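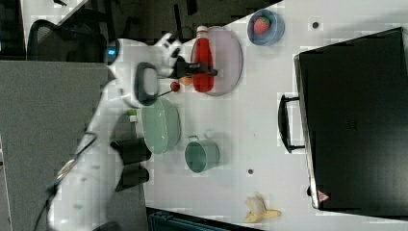
Younes Abou Zeid
Equipment and Facilities Lead, Tistlow Manipulation Lab

Progress report on the equipment grant, second period
Submitted 18th December

Purchases to date

The first arm is installed on the white table in bay 2 and has been in regular use since the middle of November. The two-fingered gripper was bought with it as a package from Hallov. The package price held to the quote. Delivery ran later than the supplier promised, and we lost most of the first month of the period waiting for the base plate.

The tabletop tasks have started. The object set at present is ordinary kitchen and play items: a mug, bowls, a plate, a bottle with a cap, a toy banana and a toy strawberry. These cost very little and are charged to consumables. We had planned to buy a standard object set from a catalog in this period. I have put that off until the task list is settled, and the money stays in the line.

Other items bought and received:

Spare gripper fingers, two pairs, $575
Mounting hardware and cable guides, $679
Replacement controller power supply, no charge, under warranty

The power supply failed in the second week. Hallov replaced it without argument but wanted the old one back first, so the arm was down for 13 days. A spare on the shelf would have avoided that. I would like to add one to the next order and have included it in the request below.

Second arm

The original plan called for a second arm of the same model in this period. We have not ordered it. Two things changed. Hallov has raised the list price for orders placed after the new year, and Katayama has offered a comparable arm with a longer reach on a trial loan. The reach matters to us. With objects spread over the whole table, the far corner is awkward for an arm mounted at the left side, and operators have been moving things closer by hand between runs.

A different make would mean a second controller, a second set of spares and some new software work. Karnus, who do our integration, think the software side is manageable but would not give a fixed price until they have seen the controller. My own preference is to take the trial loan, run the same tasks on both arms, and decide at the end of the next period. If the Katayama arm does not work out, we go back to Hallov and pay the higher price.

Grippers

The two-fingered gripper is adequate for the bottle and the smaller toys. Bowls are harder, mainly when they are tipped or near another object, and the finger pads wear faster than the data sheet led us to expect. We are on the second pair. I do not want to budget for a three-fingered hand yet. Softer pads for the existing fingers are cheap and should be tried first.

Space and furniture

The table is big enough for one arm and its objects, with little left over once a large black box takes up one side. Two arms will need either a second table or a wider one. I have a quote of $1,480 for a wider table with leveling feet and a pre-drilled top, delivery included. A rack or low shelf for cases would also free up work surface, and we can build that from stock we already have.

Power in bay 2 is enough for the present setup. A second controller will need its own circuit. The building office has been asked for a price and has not replied.

Staff time

Operator training took longer than planned. Each new operator now does two supervised sessions before working alone, up from one in the proposal. This has no effect on the equipment budget but it does reduce the hours the arm is available for tasks.

Requests for the next period

1. Approval to hold the second-arm funds over, unspent, until the trial loan is finished.
2. Approval to buy the wider table at the quoted price. The quote is good for 60 days.
3. A small transfer from travel to spares, to cover one power supply and a set of soft finger pads. I will send the amount when Hallov confirms the new price list.

Risks

The loan date depends on Katayama getting their unit back from another customer. If it slips by more than a month, the comparison will run into the final period and the second arm will arrive too late to be much use under this grant – in that case I would ask for a decision on the Hallov arm without the trial.

An itemized ledger and copies of the quotes have gone to the grants office separately.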